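29 de agosto
por Reynaldo Lumanlan

Escribo rápido que se me enfría el café. Llevo desde enero con lo mismo: ¿puede ya una máquina recoger una casa? Respuesta corta, no. Respuesta larga, depende de la repisa. En Gemeteo seguimos en simulación, dos brazos, una habitación virtual, tarea única - ordenar lo que hay encima y no tirar nada. Suena a chiste. Mi sobrina de 6 años lo hace sin mirar.
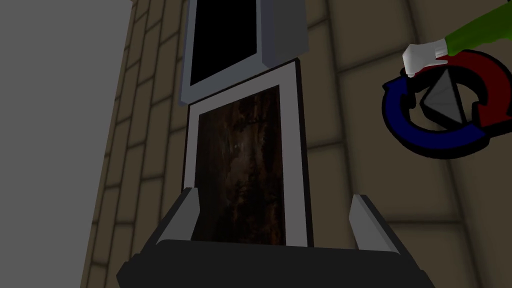
Merike Kairys me escribió ayer que el problema está mal planteado: «Dale una fábrica, piezas iguales, siempre en el mismo sitio, y ya trabaja. La casa es lo último que va a caer». Puede ser. En el taller de Prellorach apilan cajas con un brazo desde hace años y nadie se asombra. Pero a mí las cajas me dan igual, yo quiero que alguien me recoja el salón.

Y un salón es esto. Letras, cacharros, un plato, una cosa verde que asoma por el borde. Cada objeto pide un agarre distinto, y los que están detras no se alcanzan sin rozar los de delante. 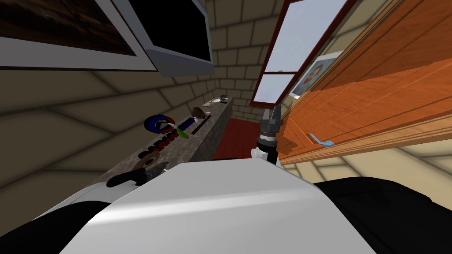
La repisa de piedra, con una pinza a cada lado del torso.

De la última tanda: 149 intentos, 55 buenos. Bueno quiere decir objeto cogido, puesto en su sitio, resto en pie. Lo plano es lo peor, con diferencia. Lo alto y cilíndrico va bastante bien - casi aburrido. Mañana pruebo con 4 objetos menos a ver si sube o es que el planificador esta torpe de verdad.
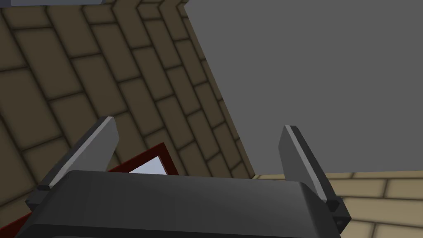 ¿Comprarías uno para casa si saliera mañana?
Todavía lo dejaría en la tienda. Con esos números prefiero recoger yo, y el dinero para un lavavajillas.

Sigo otro día, que tengo que relanzar la tanda.

Contacto: Reynaldo Lumanlan | © Todos los derechos reservados | Volver arriba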